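Matt or gloss inside a light box? Colour cast on small parts
Forum > Lighting and Copy Work > Enclosures

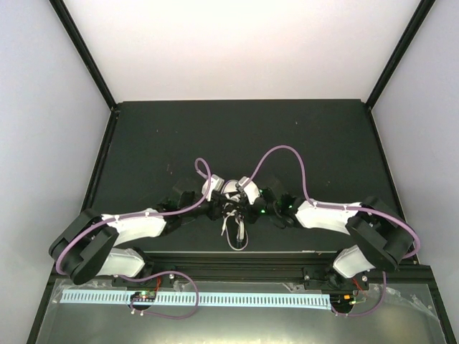 erkier_bench wrote:
I need even light for photographing enamel badges and I keep getting a hot spot at the rear of the box. Current build is 34 cm deep, lit from the top by two strips, white card on three sides. The badges are domed, so they reflect everything. I am after the kind of layout with pale panels on the walls and a dark matte floor, side walls angled in towards the back. My question is whether the dark floor costs me too much fill on the lower rim of the badge. Exposure is f/8 at 1/30, ISO 100.

Hinis replied:
It will cost you some. A dark floor returns very little light, so the lower rim goes down by a stop or so. On domed enamel I would accept that. A white floor gives you a milky band across the bottom third and you lose the colour.

F. Hamann replied:
Disagree. The band comes from the angle of the strips. Move them 6 cm forward and put diffusion between them and the badge. I use a white floor for all my catalogue work and have no band.

Hinis replied:
Flat badges or domed?

F. Hamann replied:
Mostly flat. Fair point, but the strips still need moving.

mansour24 replied:
Check the card before rebuilding anything. Cheap white card has brightener in it and goes blue under some LEDs. Matt emulsion on board cured mine. Two coats, left for 24 hours.

erkier_bench wrote:
Strips moved, diffusion added. Hot spot is much weaker. Lower rim still milky on the white floor, so I will try dark card next. Paint after that.

Hinis replied:
Use a grey card reading for each floor, or you will be comparing two white balances.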